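3.2 Wear on Shared Flooring

The survey covered four community buildings in Stindbridge, each with timber floors laid over joists and used by several groups in the course of a week. Floor condition was recorded in January, before the spring letting period, and again in June. Readings of surface gloss were taken at 100 points in each building, with doorways and main walking routes sampled more heavily than corners.

Loss of finish was greatest within the first few feet of an entrance. At the Menon Hall, where outdoor shoes are permitted throughout, the finish near the main door had worn through to bare timber by June. Rooms used mainly for seated activities showed far less change, although chair legs left short, deep scratches that the gloss readings did not capture — these were logged separately by eye. Figure 5 includes a strip of wooden floor. 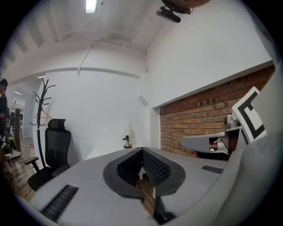
Figure 5. Hand-held gripper with textured finger pads; wooden floor visible between the pads.

3.3 Cleaning Practice

Cleaning routines differed more than expected. Two buildings relied on damp mopping every evening, while the Proden Centre used dry dust mops and reserved wet cleaning for spills. Boards at the Proden Centre kept more of their finish over the study period, but its entrance matting was also longer, and the present data cannot separate the two effects.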